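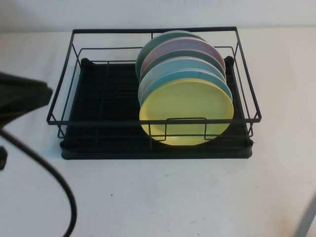

2020年3月24日(火)

Zellbridgeの新作『Lornside』を、とうとう最後まで観た! 配信が始まった日から観よう観ようと思っていたのに、仕事の片付けやら確定申告の残りやらで先延ばしになっていて、今夜ようやくソファに座れた。観終わってからもずっと頭の中で最後の場面が鳴っていて、とても寝られそうにないのでこうして書いている。夕飯はカレーで、洗いものは明日でいいやと思っていたのだけれど、エンドロールのあと体が勝手に台所へ向かって、気がついたら水を出しながら主題歌を口ずさんでいた。黒い水切りラックの右側に皿が立ててあって、いちばん手前が黄色、そのすぐ後ろが青緑。この並びが、主人公の黄色いレインコートと、第二幕の湖の色にそっくりなのだ。しばらく見とれてしまった。映画に頭をやられている夜というのは、何を見てもその映画に見える。

さて、忘れないうちに感想を。

まず上映時間の短さに驚いた。最近の長い映画に慣れていたから、え、もう終わるの、と時計を見たくらい。でも足りない感じは全然なくて、むしろ一つ一つの場面がぎゅっと締まっている。冒頭、船着き場で主人公が切符を買うところ、台詞は「片道」の一言だけ。その一言の言い方で、この人がもう戻る気がないことがわかってしまう。主演の人は前作の刑事役のときは声が大きすぎると思っていたのに、今回はささやくような声ばかりで、同じ人とは思えなかった。こういう変わり方をする俳優を見ると、本当にうれしくなる。次も絶対に追いかける。

物語は、廃業した映画館を相続した女の人が、売るつもりで島に渡って、結局売れなくなる話。あらすじだけ書くとどこかで聞いたような話なのだけれど(実際、予告編を見たときはちょっと疑っていた、ごめんなさい)、売れない理由がいい。思い出があるからとか、島の人に説得されたからとか、そういうことでは一切動かない人なのだ。映写室で古いフィルムの缶を見つけて、中身が何なのか知りたくて一本ずつ映していくうちに、夏が終わってしまう。ただの好奇心! そこが大好きだった。立派な決意の場面がどこにもないまま、買い手との約束の日だけがするっと過ぎていく。

缶の数は378本という設定で、壁に貼った紙に番号を書いては線で消していくのが何度も映る。あの紙、小道具の人が本当に全部書いたのだろうか。途中で鉛筆からペンに変わるところがあって、その変わり目の番号を確かめたくて一時停止してしまった。こういうことができるのは配信のいいところ。劇場だったらもやもやしたまま帰っていたと思う。

二度目に巻き戻したのは、第二幕の湖の場面。小舟が左から右へ横切るだけの長いカットで、音楽がいったん消えて、オールの音だけになる。そこへ遠くからまたピアノが入ってくるタイミングが絶妙で、鳥肌が立った。音楽はConesoraという二人組で、私は今回はじめて知った。調べてみたら、これまでは舞台の仕事が中心で、長編映画は今回が2本目らしい。サントラが出ていたのでその場で買った。観終わってすぐサントラを買うのなんて何年ぶりだろう。今も小さい音で流している。5曲目がその湖の曲で、もう何回聴いたかわからない。

不満がないわけでもない。弟の役がちょっともったいなかった。前半であんなに面白い登場の仕方をしておいて(自転車ごと桟橋から荷物を落とすところ、声を出して笑った)、後半は電話の声だけになってしまう。撮影の都合だったのか、脚本の段階からそうだったのか。パンフレットを読めば載っているかもしれない。通販で2,000円、送料別。迷ったけれど、これも注文した。今夜は財布のひもがゆるい。

それから字幕のこと。Wiという言葉が何度か出てきて、最初は誰かの愛称だと思って観ていたら、あの映画館の看板に残った最後の二文字だったとわかる。字幕では途中までカタカナで「ウィ」と書いてあるのに、看板が映った瞬間からアルファベットに切り替わるのだ。これに気づいたときの興奮といったら! 字幕の担当の人、すごい仕事だと思う。吹替版ではどうしているのか気になるので、週末に吹替でもう一回観るつもり。

本当は大きいスクリーンで観たかった。去年の10月に小さな劇場で旧作の特集があって、そこではじめてこの監督の映画を観た。客席の前から三列目、首が痛くなる席だったけれど、画面の端から端まで暗い海で、自分の足もとまで水が来ているようだった。あの感じを『Lornside』の湖でも味わってみたい。いまは出かけるのも少し考えてしまう時期で、あの劇場の上映予定もお休みの回が増えている。落ち着いたら上映してほしいと、劇場の問い合わせフォームから送ってみようかな。常連というほど通っていないから少し気が引けるけれど、希望を書くくらいは構わないだろう。

監督の次の作品の情報も少し探してみた。インタビューがひとつ見つかって、次は冬の話で、また水のある場所を撮りたいとのこと。雪の積もった港とか、凍った川とか、想像するだけで楽しい。音楽がまたConesoraだったら最高なのに、そこまでは書いていなかった。主演についても何もなし。でも同じ人がいいなあ。あの「片道」をもう一度聞きたい。

ついでに、観たい映画のノートも整理した。このところ書き足すばかりで消すほうがさっぱりだったのを、『Lornside』に線を引いて、横に二重丸をつけた。二重丸は今年はじめて。劇中の壁の紙を真似して、ここからペンに替えてみたら、なんだか急に本格的な記録に見えてきて一人でにやにやした。次は監督のデビュー作。図書館にDVDがあるのは検索で確認済みで、問題は開いているかどうか。朝いちばんに電話してみる。

もうこんな時間。ピアノの曲をあと一回だけ聴いて、寝る。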